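Search this forum
Advanced search
Print this thread | E-mail this thread

Undanier county wheel tax – anybody going to the hearing?

curbside_hal
Feb 14, 2024
The county wants to add a wheel tax of $117 per vehicle to fix the roads. I own three vehicles, one of which runs. As I read the ordinance, the one on blocks pays too, provided it's plated. Has anyone talked to MacKinnon's office?

Dottie_R
I called. Mhairi MacKinnon's aide told me the vote is in May and the money can only go to roads and bridges. I asked which roads. She said there would be a list.

gravelpit
There was a list last time too. Marinho Road was on it. I drive Marinho Road every day and I can report that it is still mostly a suggestion.

curbside_hal
The draft says 179 miles need resurfacing. It doesn't say which 179.

tenpenny
I'll be the unpopular one. I'd pay it. I spent $356 on a tie rod and an alignment after the dip by the Zastine bridge, so $117 looks like a bargain. Gas tax money gets split six ways before we see any of it.
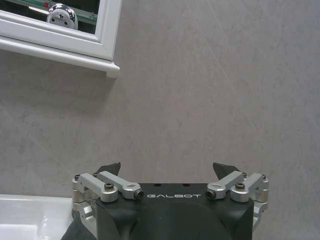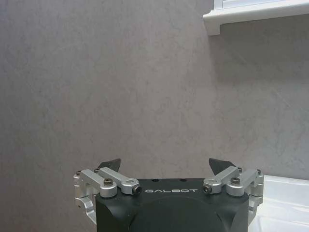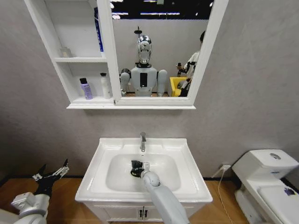
And before gravelpit starts, yes, I was going the speed limit. You can hit that dip at 20 and still lose a hubcap. My objection is to the flat rate. A loaded gravel truck pays the same as my hatchback, and I don't think my hatchback is what's breaking the bridge deck.

gravelpit
Trucks already pay by weight at the state level. You want us to pay twice?

tenpenny
I want you to pay once, to the people whose road it is.

Dottie_R
Fraser MacBrayne asked for a weight schedule at the last meeting and was told it would be "looked at." He's the only one up there who reads the packet, so I assume he's being looked at as well.

gravelpit
MacBrayne also voted for the Drundex roundabout, so let's not put up a statue yet.

curbside_hal
The roundabout is fine. You go around it.

gravelpit
Not with a trailer you don't.

Dottie_R
Back to the hearing please. You have to sign up to speak by noon the day before, at the clerk's window, in person. Three minutes each. They have a little light that turns red.

curbside_hal
I'll sign up. Does anyone know if you can turn in the plates on a dead truck and skip the tax, or do they bill you for the year regardless?

tenpenny
Turn them in before your renewal month and you should be OK. Keep the receipt.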